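Local Hauntings and How to Read Them
Handout 4: The walking tour as a source
Evening course, Gostberg

Welcome back! Last time we looked at printed ghost stories, the sort you find in parish magazines and old guidebooks. This week we move on to my favourite kind of source, the guided ghost walk. I love these tours. I have been on the Gostberg one more often than I should admit, and I still hear something new in it (usually at the corn market, where every guide has a different idea of who is supposed to be crying in the well).

What we are listening for

A ghost walk is a story told on foot, and the feet matter. The guide has to fill the gap between one stop and the next, keep a group together on a narrow pavement, and finish somewhere near a pub. All of that shapes the tale. When a haunting is placed at the wide corner by the old toll house, ask yourself whether the legend was always there or whether it moved because a crowd can stand there without blocking the road. In Gostberg the toll house ghost used to belong to the lane behind it, and you can still find the lane version in older tellings.

Please keep three words apart in your notes. A legend is told as true and tied to a place. A memorate is a first-hand account: "I was on the stairs and I felt the cold." A rumour has no shape yet, it's just a line passed on. Good guides slide between all three in a single breath, and catching them at it is great fun.

The Zirville material

Zirville is our main case for the next two sessions. It was a mining town with a rough reputation, and its evening walk takes in 7 stops over a couple of hours. The route begins at the assay office, goes down past the boarding houses and ends at the Hotel Tichý, where guests complain of taps running in an empty bathroom and a smell of pipe smoke on the back stairs.

Read the hotel story closely. In the earliest version we have, the ghost is a cook. Later it is a gambler, and in the version told now it is a gambler's wife, waiting up for him. The taps never change! The smoke never changes either. This is very common: the signs of a haunting stay put while the person behind them is swapped for somebody the audience would like better. I think the cook deserves a comeback.
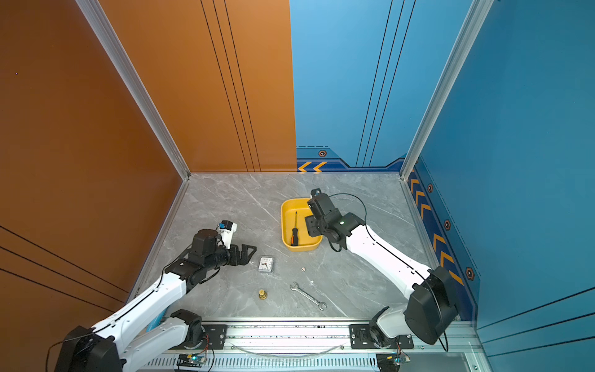 The other thing to notice is how numbers behave. The walk says that 700 miners lived on the one street in its worst winter, and by the time you reach the hotel the same guide may have made it 800. I don't count this as lying. A round number in a spoken story does the job of an adjective – it means "crowded" – and you should write it down exactly as you hear it, with the stop where you heard it.

Sendammont for comparison

Sendammont has no mines, no gamblers and hardly any crime to speak of, yet its walk is every bit as eerie. Nearly all of its stories are about weather and water: a bell heard under the mill pond, a lamp on the causeway in fog, wet footprints in the chapel porch. The bell is told only in December, when the pond is at its highest. Ask people there and they will tell you it would be silly to tell it in summer. I find that wonderful, and it shows how a story can have a season as well as a place.

Put the two towns side by side and look at who does the haunting. In Zirville the dead have names, jobs and debts. In Sendammont they are mostly a sound or a light. Does that come from the town's past, or from what visitors come hoping to hear? I lean towards the visitors, but there is a good argument the other way and I'd love someone to make it.

Taking notes on a walk

Write as little as you can while the guide is speaking. Put down the stop, the first line and the last line, and fill in the middle as soon as you get home. Note what the group does too: where they laugh, where they go quiet, who joins in with a story of their own. Those extra stories from the crowd are often the best thing you'll bring back. Ask before you record anyone, guide or guest.

For next week

Choose one stop from any ghost walk you have been on, or from the Zirville transcript if you haven't managed one yet. Write a page on it. Say which parts are legend, which are memorate and which are rumour, and mark any line you're unsure of with a question mark – we'll argue about those together. Bring a street map if you can, old or new, as we'll be drawing the routes.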